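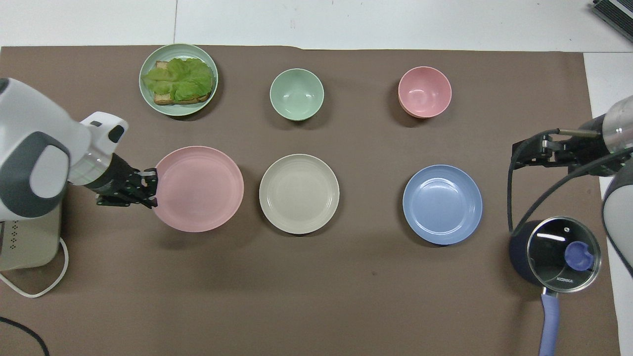 Week 2: What the Arms Cost Once You Have Bought the Arms

Courses > Practical Automation > Planning and Purchasing > Week 2 handout
Search this course Go
Shares 2 Comments 0

Lecturer: Leopoldo Esquivel
Module: Buying Equipment You Will Have to Live With
Lollalbridge, January intake

Bring last week's sheet. If you left it on the bus, the exercise at the end will still work but you will have to invent your own mistakes.

Where we got to

Last week we compared the Bogdan and Brinden proposals for a two-arm table bench. Both promised that it would lay out plates, handle bread and cope with a saucepan. Both were handsome documents. Bogdan put the arms on page one and the table on page nineteen, in small type, under "site preparation". Brinden left out the table altogether. I assume the crockery was meant to hover.

Your marks for the comparison were decent. Most of you spotted that the two prices covered different things. Fewer of you asked what happens on the morning after delivery, when two arms are sitting in crates and someone has to find a surface to bolt them to. That morning is today's topic.

The line everyone writes first

Arm, quantity two. Gripper, quantity two. Large number, underline, feel faint. By all means write it first, as it is what your manager will look for. Then leave a whole page blank underneath.

The grippers deserve their own line even when the supplier bundles them. A bundled gripper is a gripper you didn't choose. Look at what it has to hold: a plate is picked up by its rim, a slice of bread by whatever the bread will put up with, and a glass lid by its knob. One pair of metal fingers may be asked to do the lot. Ask for the price of spare fingers in writing before you order. The Brinden answer, when we finally got one, was £700 for a set, which produced a silence in the office that I can only call respectful.

The line everyone forgets

Things on the table. A bench that handles tableware needs tableware, and it needs it in the colours and sizes you intend to work with. Pale green, pink, beige and blue plates are cheap. A pot with a glass lid is cheap too. They are so cheap that they never reach the budget, so they get bought on someone's own card and argued over until August.

Budget for replacements from the start. Decide who reorders. If the work depends on a particular plate, buy spares of that plate on the same day, before the shop changes the range and the new one turns up with a rim a finger thicker.

Food goes under consumables. Bread and lettuce do not keep, and finance will ask why an automation project has a greengrocer. Have your answer ready and keep it short.

The surface also belongs here. A white tabletop with a brown covering laid over it looks like a trivial purchase, and it is, right up to the day the covering is torn and its replacement is a different brown. Write down what you bought. "Brown" is not a part number.

Cables

Take the length you measured on the drawing. Now look at a working bench, where the cable follows the arm up and back down again and needs slack at every joint. Order for the second shape. Include ties, clips and a proper way of getting past the front of the table without crossing the work. I have seen a well-run project delayed by the want of a cable clip. I was running it.

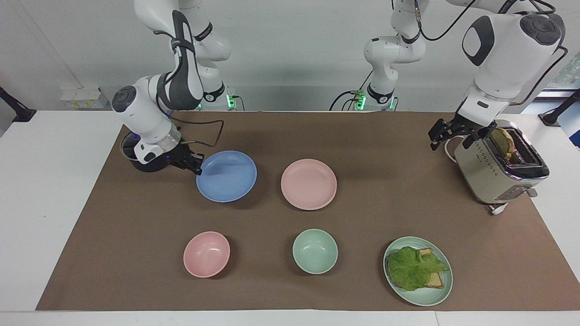

SECTION B: PLANNING THE SPACE

Height is the dimension people leave off. The arms stand at the back of this table, rise well above it and come down again over the plates, so the footprint of the base tells you next to nothing about the room you need. Check the ceiling, the lights and any shelf whose owner is fond of it.

Then check the walls. Is there a window, and will the light from it fall on shiny crockery? Is there an electrical outlet near the bench, and is it already spoken for? A toaster wants power like anything else, and its lead has to lie somewhere the grippers don't go. Put the toaster on the plan with its lead drawn in. Several of last year's plans showed a lovely toaster running on goodwill.

Allow for a person as well. Someone will have to lean in and put the bread back, and that someone should be able to reach the stop button from the same spot.

Approval limits, or the £882 story

At Lollalbridge, a single purchase under £900 could be signed off by the head of section. Anything above that went to the purchasing office and came back when it felt ready.

Wesedeo quoted us £882 for a bench top and mounts. We were delighted and signed the same afternoon. The quote left out delivery, fixings and the second mount. Each came as a separate invoice, each was perfectly reasonable on its own, and the purchasing office noticed that together they made one purchase over the limit. We were invited to a meeting. There were biscuits, but not for us.

Three habits would have spared me the meeting:

1. Ask for the delivered and fitted price, with every part listed by quantity.
2. Treat a quote just below your signing limit as a reason to read it again.
3. Add up everything needed for one job before deciding who may sign for it.

A budget layout that survives contact

Use these headings in this order. You may rename them, but leave none out.

- Arms, controllers, software licences
- Grippers and spare fingers
- Table, mounts, fixings, surface covering
- Cables, clips, power
- Delivery, lifting, fitting
- Objects to be handled, with spares
- Consumables
- Staff time to set up (your own counts, even if you enjoy it)
- Repairs in the first year
- Contingency, called contingency

On the last one: please don't hide it inside "miscellaneous". Finance knows that trick and was using it before you were born.

Exercise for next week

Draw up a one-page budget for a bench that makes an open sandwich using a toaster and two arms. Prices may be estimates if you mark them as such. Attach a sketch of the space seen from the side, with heights. Swap with a neighbour and find what they left out, then find out why they are smirking at yours.

Hand in by the start of the next session. Paper or email, either is fine, but no photographs of whiteboards.

Reading: the Bogdan proposal, page nineteen onwards.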